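Flindulden School Foot Screening: Progress Report to the Wuvar Fund
Second reporting period, ending in January

Summary

We have now screened 1284 children in the primary schools served by the Flindulden clinic. That is the number the Fund asked for and we have met it early. I would ask you not to read too much into it. A screening takes a few minutes, and a high count mostly shows that the schools let us in. Whether any child walks more comfortably as a result is a separate matter, and on that we have much less to report.

What was done

Each child was checked barefoot, standing and walking, by one of our two podiatrists. Shoes were measured on the inside and compared with the foot. Where we found heel pain, a toenail problem or a gait that worried us, the family got a letter asking them to book a visit at the clinic.

The most common finding by far was shoes that were too short. We expected this. I am less sure about the flat feet. Most young children have flat-looking arches and most grow out of them, and I suspect we sent too many letters in the first schools we visited. Since then we have only written when there is pain or stiffness. The number of letters dropped sharply and I consider that an improvement, though it will look like a decline in your table.

Follow-up

About 60 families have come to the clinic after a letter. We had hoped for more. The original proposal assumed that parents would act on a letter, and I don't think anyone tested that idea before it went into the budget. Evening appointments helped a little. Text reminders made no difference we could measure.

The shoe vouchers from Sillelero were popular, but we don't know how many were spent on shoes that fit. The shop does not record sizes, and the children were not measured again. I would not claim the vouchers as a success on what we have.

Insoles

The proposal included a trial of the Krishnan insole for children with heel pain. Three children have finished it. All of them feel better. Heel pain at that age usually settles with rest and time, and there was no comparison group, so I can't tell you the insole did it – and I would be wary of anyone who can. 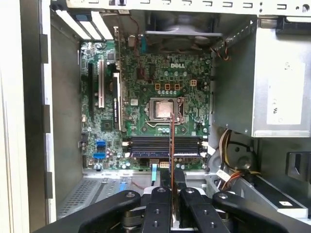 Records and reporting

School results are still written on paper and typed in later at the clinic. This is slow, and some entries have had to be checked against the sheets a second time. The totals in this report have been checked. The breakdown by age has not, so I have left it out.

Next period

We ask to move the money set aside for more first screenings into repeat visits at schools we have already seen. Measuring the same feet and shoes again would at least tell us if anything changed. The insole trial should either get a proper comparison group or stop. My own preference is to stop – the money would go further on podiatrist hours.

Spending is within budget, and the statement of accounts follows separately.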